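Craft kits promise tidy tables by December

Flanagan, the craft supplies firm, has launched a kit called Jastico which it says will put an end to messy work tables. The price is 30 euro. What buyers get for that is a zipped pouch, a cup and a sheet of instructions on where to put things.

Brendan Moriarty, speaking for the firm, said 896 households had signed up to try it and that "people are crying out for order". He did not say how many of them had kept it up past the first week.

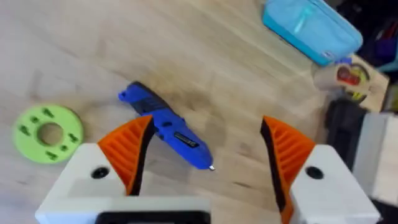 Glue is the weak point of the whole idea. The instruction sheet gives it one line, telling users to put the gun away "when finished", and anyone who makes things at home knows how often that moment comes. A blue glue gun lying across the middle of the table, with the light blue pouch well off in the far corner, looks a lot like the tables Jastico is meant to cure. The sheet has no advice on odd bits such as the lime-green disc either — and odd bits are most of what a craft table holds.

Aidan Ní Bhriain, who runs a making group in Ludov, tried the kit with 22 members and was not won over. "It's a pencil case and a cup," she said. "We had those." She did allow that the cup was handy, and that tools stood upright in it are easier to grab.
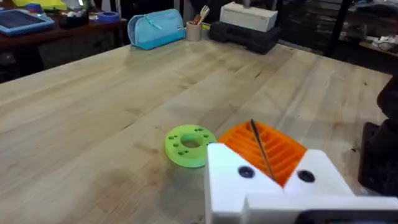
Where it will be sold

The kit goes on sale in Jovunberg first, in 5 shops, with other towns to follow in December. Flanagan would not say which ones. Refunds will be given on unopened kits only.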